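Flirmont council says yes to gas line, with conditions

2 min read
Print | E-mail

The Flirmont council approved the Lirnudier gas line in February, after a long evening of questions from residents. The line will run 58 kilometers, from the Ndlovu storage site to the port, and it will cross four streams on the way.

Prerkel, the company which builds the line, has promised to pay up to $505,000 each year to the town. Councilor Leopoldo Beltrán voted in favor. He told us that the money must go first to the roads, and that he will ask for this in writing.

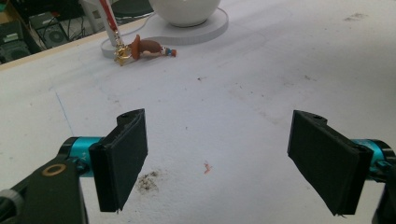 What the conditions say

The company must keep the work 200 meters away from every drinking well. It must also test the water in the streams before the digging and again after it, and give the results to the public library.

Anjani Hidayat, who farms near the second stream, is still against the plan. She thinks that the spill plan is too short and does not say who will come at night. Prerkel will answer her letter at the next open meeting, at 7 p.m. in the school hall.

Contact the newsletter | © Flirmont Town Newsletter | Back to top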